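Chapter 4
Fans, Labels and the Question of Taste

In May a student in one of my seminars, Rodrigo Morais, asked why his parents would happily discuss a crime series over dinner but changed the subject whenever he mentioned a cartoon. Both were fiction, both ran for several seasons, and both had a murder in the first episode. His question is the starting point for this chapter, which looks at how animated drama came to be sorted apart from other drama, and what the sorting does to the people who watch it.

4.1 Animation as a category

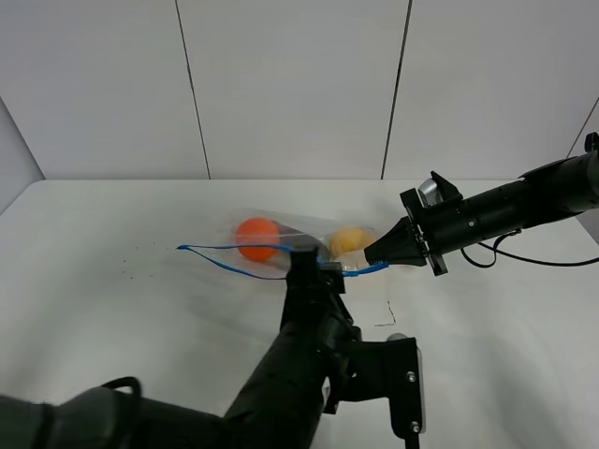 Animation is a technique. It describes how moving pictures are made and says very little about who they are for. In everyday speech, though, the word is used as if it named a genre, and usually a genre for children. A clear plastic bag with an orange-red ball-shaped fruit and a yellow one in it can be described by its contents or by its blue zip seal, and a shopper who wants to know what there is to eat will ask about the contents. Library and shop catalogues have often filed animated works by the seal. A war story, a school comedy and a cookery serial end up on one shelf on the strength of having been drawn.

Margarida Garcia's study of the video rental chain Trumia shows how this worked in practice. The chain stocked 1366 animated titles across its branches, and 400 of them carried an adult rating. Staff were told to shelve all of them in the family section. Complaints followed, and the company answered by withdrawing the rated titles. It left the shelving rule as it was.

4.2 Seeing through the label

Garcia uses the term "clear label" for a category that people think they can see straight through. They believe they are judging the work itself, while the label has already softened or blurred what reaches them. She interviewed 40 viewers of the serial Clurkano. Half had first met it under the heading "cartoon" and the other 20 under the heading "drama". The first group remembered the jokes and the second group remembered the funeral.

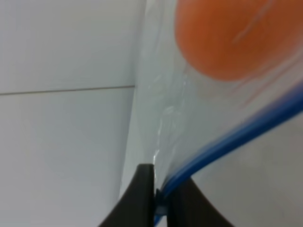

Figure 4.2 Clear plastic seen close up, with a milky-white look.

Her findings should be read with some care. The sample was small, and several of those interviewed already belonged to a fan club – Guerreiro – whose members had firm views on the matter. Even so, later work on the fantasy series Poromel points the same way, and we return to it in section 4.5.

Key terms for this chapter: technique, genre, clear label, gatekeeping, fan identity.

Before reading on, write down the last animated work you watched and the word you used when you told someone else about it. You will need your note for the exercise at the end of section 4.3.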